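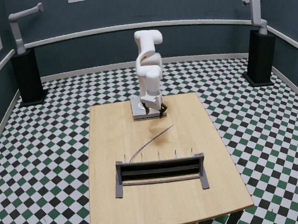
Simulated cells need a maintenance log

Any shop that runs a physical robot cell keeps a log for it. Gripper fingers get swapped, a fixture is moved, a base is re-leveled, and someone writes down the date and the values. The same shop will often keep a simulated copy of the cell and let anyone with an account edit it. I think this is a mistake, and the Verkell cell at Indis is a fair case to argue it from.

Verkell is a cable-handling cell that exists in simulation only. The layout is small: one arm on a base plate, a two-finger gripper, a wooden table, a rack, and a thin cable. The physical version was quoted by Drekemex and is on hold. In the meantime the simulation is treated as the cell, with its own program, its own acceptance runs and, as of September, its own upkeep problems.

The trouble started with a batch of 1,082 runs in which the grasp rate fell without any change to the program. The first response was to retune the controller. That took most of a week and did nothing useful. When Beril Uçar finally compared the scene file with an older copy, she found that the rack had been shifted 3 mm toward the base and the friction value on the finger pads had been reset to a default. Neither edit had a note attached. Both had been made for good reasons, by people testing something else.

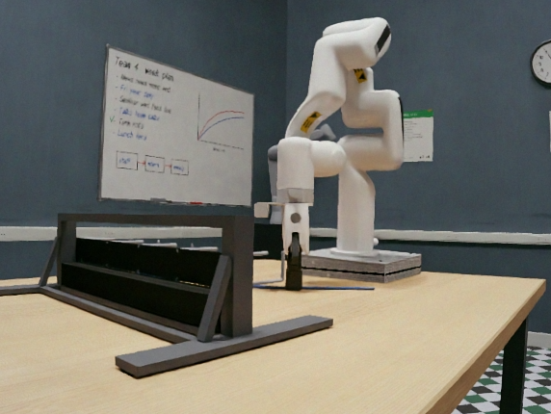
On a physical cell those two edits would have been a work order. A technician would have loosened the rack feet, moved them, tightened them and signed for it. The pads would have come out of a drawer with a part number. The labor involved forces a record. In simulation the labor is one typed value, and the record disappears along with it.

My proposal is plain. Treat every parameter that stands for a physical part as if it were that part. The base plate has a position and a flatness. The rack has a position, a yaw and a set of pin heights. The cable has a diameter, a bending stiffness, a damping term and a starting shape. The fingers have a pad friction and a stroke. For Verkell, that list came to 18 entries, and it fits on one page. An edit to any of them gets a line in the log with the old value, the new value and initials.

The second part of the proposal concerns inspection. A parameter list shows what the file claims. It says little about what the arm will meet when the jaws come down, and for that the close view at the gripper is worth more than any overview. The overview tells you that the rack is on the table. The close view tells you where the cable sits relative to the fingers, and a shift that is invisible from across the room is easy to catch there.

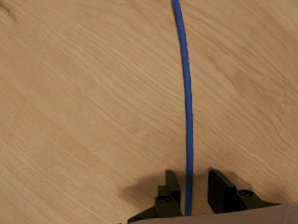 Jaws open over the table, cable between the fingers. The gap on the right is the wider one.

An uneven gap like this is acceptable if the jaws center the cable as they close, and whether they do depends on pad friction and cable stiffness. Both are on the list. A reviewer with the log open can relate one to the other. A reviewer without it has a picture and an opinion.

I would store one such view with every logged change, taken at a fixed pose before the jaws close. A second pose closer to the hardware should be stored as well. Open table is forgiving. Next to metal, the same approach path has to keep clear of other parts, and the background is a good deal busier.
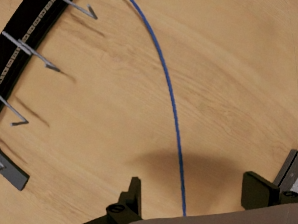

Cable between open fingers, with three gray hooks along the black bar at upper left.

There are objections. The usual one is speed: simulation is supposed to be the place where things can be changed freely. I agree, and nothing prevents a developer from working on a branch with any values they like. The log applies to the reference scene, the one whose results are quoted in reports. The other objection is that version control already does this. It does record that a file changed. The Verkell scene file is generated by an export tool from Uysal that reorders entries each time it is saved, so a one-line edit shows up as 1,000 lines of difference. A reader cannot be expected to find a friction value in that.

There is also the randomization argument, which holds that a program tuned across a spread of rack positions should not care about 3 mm. Perhaps so. The spread still has a center, and the center was what had moved.

Indis adopted the one-page list in place of a full procedure, and edits to the reference scene now go in on Wednesday only, with the two stored views regenerated the same afternoon. I would have preferred an automatic check that refuses an export when the log and the file disagree. The script for that is written and has yet to be connected to the export tool.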